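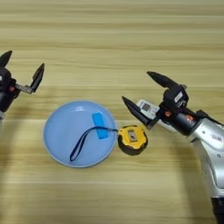
About the Residence Hall Association

The Residence Hall Association (RHA) is the representative body for students who live in university housing at Wullarari College. Every student with a current housing contract is a member. No application or fee is required. Membership begins on the first day of the contract and ends on the last.

The RHA operates under a charter approved by the Office of Residential Life. The charter was last revised on 2025-08-24. Printed copies are kept at the front desk of each hall.

What the RHA does

The RHA reviews proposed changes to quiet hours, guest policy, laundry pricing and room selection before they take effect. It distributes the programming fund to the halls. It also runs the room selection help desk in the spring and collects maintenance complaints that have gone unanswered past the posted response time.

The RHA does not assign rooms, handle conduct cases or issue refunds. Those requests go to Residential Life directly.

Structure

College housing consists of 9 halls with a combined capacity of 2,896 beds. Each hall elects a hall council. Each hall council sends two delegates to the General Assembly, which is the voting body of the RHA. Delegates serve for one academic year and may be re-elected once.

The Executive Board prepares the agenda, keeps the records and carries out Assembly decisions. Board members may speak in the Assembly but do not vote, except that the president votes to break a tie. The current president is Botond Sárközi, a resident of Clemavlow Hall.

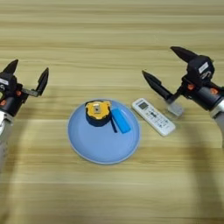

Funding

The programming fund comes from the housing activity fee included in each contract. At the start of the year, every hall council receives a base amount of $1,000. The remainder is held centrally and released by request.

Requests of $200 or less are decided by the Executive Board. Larger requests go to the Assembly and must be submitted one week before the meeting at which they will be heard. A request must state the event date, the location, an itemized cost and the name of the resident responsible for receipts. Receipts are due ten days after the event. A hall with overdue receipts cannot submit a new request until they are turned in.

Funds may be spent on food, supplies, equipment rental and transportation. They may not be spent on alcohol, gift cards, or payments to students. Unspent money returns to the central fund in June.

Meetings

The General Assembly meets every two weeks while classes are in session, in the Shirima Lounge on the ground floor of Sernutov Hall. Meetings are open to all residents. Residents who are not delegates may speak during open comment for up to three minutes each. Minutes are posted after they have been approved at the following meeting.

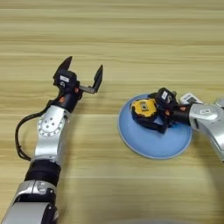

Tabletop with a light blue plate.

Contact

Questions about a specific hall should go first to that hall's council. Council mailboxes are at the front desk. Questions about the charter, elections or funding may be left in the RHA mailbox in Sernutov Hall and are answered within five class days. The RHA office is closed during college breaks.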